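毛布の洗濯頻度と毛玉について

1 名前:シーツ派
ベッドで使っている起毛の毛布を、みなさんどのくらいの頻度で洗っていますか。うちは季節の終わりに一度だけでした。先月からダニが気になり始めて、2週間に一度にしたところ、今度は毛が寝てきてごわつく感じがします。洗剤は普通の粉です。柔軟剤は使ったり使わなかったりです。

2 名前:otsuki30
2週間に一度は多いと思います。カバーをかけて、カバーだけ洗えば毛布は年に2回で足ります。

3 名前:みずたまり
>>2
カバーをかけると起毛の意味がなくなりませんか。肌に当たるのがいいので、うちは直接使って月1回洗っています。
粉洗剤は冬の水だと溶け残るので、液体の中性に替えたほうがいいです。ごわつきはたぶんそれです。

4 名前:シーツ派
>>3
溶け残りは考えていませんでした。水温は測っていませんが、5月でもまだ冷たかったです。次は液体にします。

5 名前:kawakami_dry
クリーニング店で働いていました。ポリエステルの起毛は熱で毛先が縮れます。一度縮れると戻りません。乾燥機を使っているなら、頻度より先にそちらを疑ってください。コインランドリーの高温は避けて、低温か自然乾燥です。

6 名前:シーツ派
>>5
コインランドリーの高温で30分やっていました。

7 名前:kawakami_dry
>>6
原因はそれだと思います。次から陰干しにして、半乾きのときに洋服ブラシで毛並みと逆に起こし、最後に毛並みに沿って整えると少しはましになります。

8 名前:桃色毛布
うちのも起毛です。Otettiの店で買って、いまのところ家の洗濯機の毛布コースだけで洗っています。ネットに入れるときは柄の面を内側にして折ります。
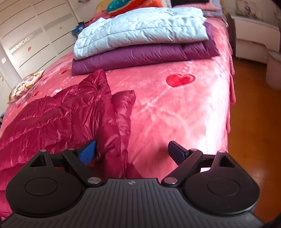
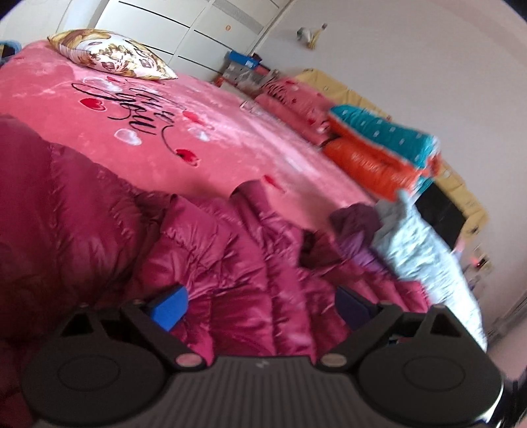 ピンクの毛布です。ベッドに敷いて使っています。

折り方は、まず縦に半分、もう一度縦に半分、それから蛇腹です。丸めて入れると真ん中がすすげません。

9 名前:みずたまり
>>8
柄物の毛布は裏返して洗うと長持ちしますね。うちのは表のまま洗って一年で色がぼけました。

10 名前:otsuki30
家の洗濯機で洗える大きさならいいですが、うちは容量が足りず毎回コインランドリーです。近所の大型機は洗いだけで1000円します。月1回は続きません。だからカバー派です。

11 名前:通りすがり
浴槽で踏み洗いすればタダですよ。

12 名前:otsuki30
>>11
一度やりましたが、水を含んだ毛布を物干しまで運べませんでした。床も濡れます。人には勧めません。

13 名前:通りすがり
>>12
浴槽のふちに一晩かけて水を切ってから運びます。急いで上げるから重いんです。

14 名前:kawakami_dry
踏み洗いは否定しませんが、一晩かけたままだと夏はにおいが出ます。脱水だけ洗濯機でやるのも、容量を超えると機械が偏って止まるので、説明書の上限を見てください。

15 名前:シーツ派
ダニのほうはどうでしょう。洗うだけで減りますか。

16 名前:みずたまり
死骸やフンは水で流れますが、生きているのは繊維にしがみついて残るそうです。うちは洗ったあと両面に掃除機をかけています。布団用のノズルはDimoraの1157円のを使っています。吸い付きすぎないので起毛でも動かせます。

17 名前:otsuki30
>>16
ダニには熱が効くので、本当は乾燥機が一番です。>>5の話と逆になりますが。

18 名前:kawakami_dry
>>17
そこは両立しません。風合いを取るかダニ対策を取るかです。アレルギーのある人は毛先が縮れても乾燥機にかけたほうがいいと思います。洗濯表示でタンブル乾燥が不可のものは、どちらにしても入れないでください。

19 名前:シーツ派
表示を見てきました。タンブル乾燥に×がついていました。液体洗剤と陰干しにして、月1回で様子を見ます。掃除機はまず手持ちのノズルで試します。

20 名前:otsuki30
カバーも検討してください。薄手の綿なら起毛の感じもそこまで消えません。

21 名前:みずたまり
>>20
消えますよ。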